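Notes to go with our visit to the Clerkari open day
Introduction to Automation, evening section, handout 4

Thank you all for coming along, and thank you as well to those of you who couldn't make it and wrote to ask for notes. I've tried to put down what we heard and what I'd like you to take from it, along with a few things I remembered on the ride home and wished I had said while we were all standing there. Read it with a cup of something. None of it is difficult, but it does go on a bit (you know me by now).

## What Clerkari does

Clerkari builds small automation cells for workshops that can't afford, or don't have the floor space for, the big machines in our textbook. Most of the visitors went straight to the Ogilvie line in the front hall, the one that sorts bottle caps, and I don't blame them, it's fast and noisy and great fun to watch! The guide told us it sorts 826 caps in a test run. If you wrote that number down, please also write down that the caps all arrive the same way up, on a belt, at a steady speed. A great deal of the cleverness in that line went into the belt.

The second stop was the Fekitz room, where they teach short courses on desktop arms. I asked that we be given extra time there, and I'm so glad they said yes, as it matches our reading for this part of the term much more closely.

## Desktop arms and why we care about them

A desktop arm is a humble thing next to an industrial one. The parts are often printed, the joints are driven by hobby servos, and the whole business can sit on an ordinary table. What makes it such a good teacher is that very little is hidden. You can follow a cable from a joint with your finger (with the power off, please) and work out which motor moves which link.

Some terms from the talk, in case your notes are as messy as mine:

- **Link**: a rigid piece between two joints.
- **Joint**: where one link turns or slides against the next.
- **End effector**: whatever is at the working end, whether that is a gripper, a suction cup, or a pen.
- **Approach pose**: a position a little way off from the object, where the arm lines itself up before the final move.
- **Backlash**: the small looseness in gears that lets a joint wobble even when the motor is holding still.

## The approach, step by step

I want to stay with the approach pose for a while, as this is where several of you had questions on the stairs afterward. Picking up a small block feels like one action when you do it yourself. For an arm it's easier to treat it as a string of shorter ones. First it moves to a point over the block, with clearance. Then it comes down slowly, keeping its sideways position as steady as it can. Then it grips, and then it lifts straight up before going anywhere else.

Suppose the arm is a hair too far left when it starts down. With a big object you might never notice. With a small cube, the fingertip can land on the top face or nudge a corner, and now the cube isn't where the program thinks it is. The course leader in the Fekitz room called this "chasing the block," and I think that's a lovely name for it.

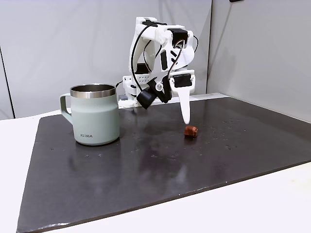 So when you plan your own sequence for the worksheet, give the approach pose its own line, with its own height, and resist the temptation to fold it into the move before. If two of your lines end up looking nearly the same, that's fine. It is much easier to fix a sequence with one line too many than one where everything happens at once.

Someone also asked about surfaces. A glossy mat can throw reflections that confuse a camera, and a very slick one lets a light block skid at the slightest touch. Keep both in mind if you go on to the vision unit.

## Before next class

Read chapter 9, skipping the section on hydraulics unless you're curious. Then write out a pick-and-place sequence for one small block in plain words, no code yet, and mark the line where you think it's most likely to go wrong.

The Ulia simulator is on the computers in room 188, and you're welcome to try your sequence there if you'd like. Save your work under your own name this time, please! I still have three files called "arm test final" and I would dearly love to return them to their owners.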